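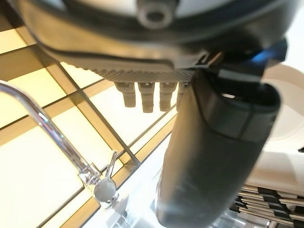
Offene Werkstatt Purov – Arbeitsgruppe Greifen und Handhaben

Greifereinheit Drorkuner mit Handgelenkkamera

Parallelgreifer für Tischroboter, Selbstbau in der Werkstatt. Die Einheit wird am Armflansch verschraubt, die Kamera sitzt am Handgelenk und blickt auf das gegriffene Teil. Ausgelegt ist der Greifer für Haushaltsgegenstände: Becher, Flaschen, Dosen, Bürstenstiele. Am Spülplatz arbeitet er mit senkrecht gehaltenen Zylindern neben Armatur und Abtropfgestell.

Ausführung

Das Gehäuse ist dunkelgrau und matt, zweischalig, mit umlaufender Trennfuge. Die Schraube mit Innensechskant liegt in einer runden Vertiefung und bleibt bei montiertem Greifer von außen erreichbar. Unter der Gehäusekante sitzt eine fein gerippte Platte mit vier kurzen Zapfen in einer Reihe. Wer die Platte nachbaut, übernimmt die Lage der Zapfen unverändert aus der Zeichnung.

Der Antrieb besteht aus einem Servo mit Zahnstange. Beide Backen laufen gegenläufig auf einer gemeinsamen Linearführung, das Teil wird also beim Schließen zentriert. Die Backen sind mit je zwei Schrauben befestigt und lassen sich ohne Demontage des Antriebs wechseln. Im Gerätesatz liegen ein flaches Paar und ein Paar mit V-Nut. Für zylindrische Teile wird die V-Nut verwendet, bei Karton und Büchern das flache Paar.

Technische Daten

Länge ab Flansch: 167 mm
Masse ohne Kabel: 649 g
Nutzlast, senkrecht gehalten: 1.000 g
Versorgung Antrieb: 12 V DC
Versorgung Kamera: 5 V über USB
Ansteuerung: Cisneros-Servoplatine, serieller Bus
Rückmeldung: Position und Motorstrom
Schmierintervall Führung: 3.000 Greifzyklen

Die Nutzlast gilt für die V-Nut-Backen mit aufgeklebter Gummiauflage. Bei waagerecht ausgestrecktem Arm ist der Wert zu halbieren – maßgeblich ist dann in der Regel das Handgelenk des Arms und nicht der Greifer. Glatte Kunststoffzylinder rutschen unter seitlicher Last früher als Glas. Ein Datenblattwert für den Reibbeiwert der Auflage liegt uns nicht vor.

Kamera

Die Kamera ist starr mit dem Gehäuse verbunden und wird nach der Montage einmal kalibriert. Ein Teil des Sichtfelds ist durch den Greifer selbst belegt. Dieser Bereich wird in der Auswertung maskiert, die Maske liegt als Datei neben der Kalibrierung und muss nach jedem Backenwechsel neu geladen werden. Wird die falsche Maske geladen, erkennt die Software die Backenkante als Teil und meldet einen Griff, der nicht stattgefunden hat.

Spiegelnde Flächen bleiben schwierig. Verchromte Armaturen und klare Kunststoffteile erzeugen helle Streifen, die ihre Lage mit der Armbewegung ändern. Die Belichtung wird deshalb fest eingestellt, die Automatik bleibt aus. Bei großflächiger Deckenbeleuchtung genügt meist eine Stufe unter dem Vorgabewert. Dunkle, matte Gegenstände verlieren dabei an Zeichnung. Für schwarze Becher und Hülsen ist in der Konfiguration ein eigenes Profil angelegt (Name: dunkel_matt), das den Kontrast im Nahbereich anhebt.

Montage am Arm

1. Arm in Ruhelage fahren, Versorgung trennen.
2. Zwischenring auf den Flansch setzen. Die Kerbe zeigt zur Kabelseite.
3. Greifer ansetzen und die vier Flanschschrauben über Kreuz anziehen, 1,2 Nm.
4. Buskabel stecken und mit einer Schlaufe am Handgelenk abfangen. Die Schlaufe muss eine volle Drehung der letzten Achse zulassen.
5. USB-Leitung getrennt vom Motorkabel führen.
6. Versorgung einschalten, Referenzfahrt der Backen auslösen.
7. Kalibriertafel einlegen, Kameraprogramm starten.

Die Referenzfahrt läuft mit reduziertem Strom. Stoppt sie vor dem Anschlag, ist meist die Zahnstange verschmutzt. Abhilfe: Backen abnehmen, Führung mit fusselfreiem Tuch auswischen, ein Tropfen Öl.

Einsatz an der Spüle

Gehäuse und Steckverbinder sind nicht gegen Strahlwasser geschützt. Der Greifer darf über dem Becken arbeiten, jedoch nicht unter laufendem Hahn. Im Bahnprogramm ist um die Armatur eine Sperrzone von 40 mm anzulegen, der Hebel gehört mit in die Zone. Bei schwenkbarem Auslauf wird die Zone für beide Endlagen definiert. Das Abtropfgestell wird als Quader modelliert, die Stäbe einzeln zu erfassen bringt beim Ablegen keinen messbaren Vorteil und verlängert die Planung deutlich.

Ablegen in das Gestell: senkrecht anfahren, 10 mm über der Auflage anhalten, mit halber Geschwindigkeit absenken. Der Motorstrom der Backen dient dabei nur zur Kontrolle des Griffs. Kontakt mit der Auflage wird über das Armmoment erkannt.

Bezug und Nachbau

Fertige Einheiten werden nicht verkauft. Mitglieder der Werkstatt können den Greifer ausleihen, Ausgabe dienstags ab 18 Uhr am Regal neben der Ständerbohrmaschine. Zum Satz gehören Greifer, Zwischenring, beide Backenpaare, Buskabel, USB-Leitung und Kalibriertafel. Bitte bei Rückgabe auf die Tafel achten, sie wird gern in der Spannvorrichtung vergessen.

Für den Nachbau stehen Zeichnungen, Stückliste und Firmware im Werkstattverzeichnis unter Drorkuner/aktuell. Linearführung und Zahnstange kommen von Below Antriebstechnik, gleichwertige Teile anderer Anbieter passen, sofern das Lochbild stimmt. Ältere Servoplatinen ohne Strommessung laufen mit der Firmware, melden aber konstant null und schalten die Griffkontrolle ab.

Bekannte Einschränkungen

– Teile unter 6 mm Durchmesser werden mit der V-Nut nicht sicher gehalten.
– Nach Kabelwechsel vertauscht das System gelegentlich die Buskennung. Neustart der Platine behebt das.
– Die Gummiauflage löst sich bei häufigem Kontakt mit Spülmittel. Ersatzstreifen liegen im Deckel des Koffers.
– Transparente Gegenstände werden von der Kamera nicht zuverlässig erkannt. Griffposition von Hand vorgeben.

Änderungen zum Vorgängerstand

Zwischenring jetzt mit Kerbe. Backenschrauben von M2,5 auf M3 geändert, alte Backen lassen sich aufbohren. Maskendateien in neuem Format, die alten werden beim Laden abgewiesen.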